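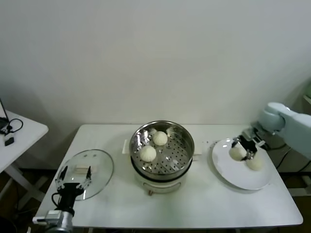
Volunteer hours not matched - grant request stuck at "Pending"

Posted in July by the Florkenico Giving Desk
Filed under: Community Grants > Hours and Matching

Reported: An associate at the Imville store logged 19 volunteer hours with the Pringle food pantry. The hours show in the giving portal, but no grant request was created. Status has been "Pending" for 3 pay periods.

9:10 am - Checked the associate's profile. Hours are approved by the store manager.

9:40 am - Pringle is listed twice in the portal, once under an old tax ID. The hours were logged against the old record.

11:05 am - Moved the hours to the current record. Status did not change. Asked Ekau (portal vendor) to rerun the match.

2:30 pm - Ekau reran it. Request created and sent to the pantry for sign-off. Old record hidden from search.

Fix for other stores: open the organization page and check the tax ID before logging hours. If you see two entries, pick the one marked "Verified" - the other will not pay out.

Status: Closed

Comments (2)

storelead_5: Same problem at our store with the animal shelter. Moving the hours worked.

mapleaisle: Can associates move the hours themselves, or does it have to be the desk?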